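Home Care Skills, Handout 3: Sheets, Covers and Poles

Welcome back, everyone. We're into the fiddly part of the course now, and I promise it gets easier once your hands know what they're doing. Rima Sleiman wrote the first version of these notes for the Pimside evening group, and I've kept most of her advice because I couldn't improve on it.
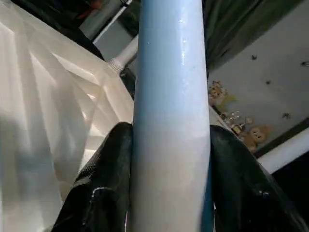 Sheeting comes before anything else, so have it out and ready by the time you reach your bench. Thin white stuff, the translucent kind, holds every fold it has ever had, and those big angular creases take a while to coax out – so be patient with it. Smooth from the middle towards the edges, using the flat of your hand.

Black plastic is a different creature. It's slippery and it likes to ride up into humps, so lay it down slowly and press the air towards the nearest edge. 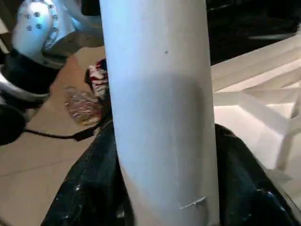 Leave an overhang of 60 centimetres on the long side if you can spare it. Hervé Leclerc uses 70 at the Jevport class, and he's a taller man than most of us!

For practice at home, any old bin liner will do, slit down one side and opened out. 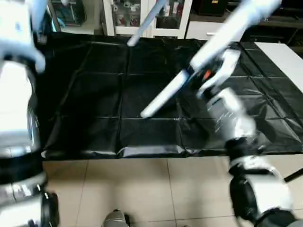 When you fold up again, go in half lengthwise first, then in half again, and roll from the closed end. Bring your rolled sheet next time, along with a pencil and your notes from April.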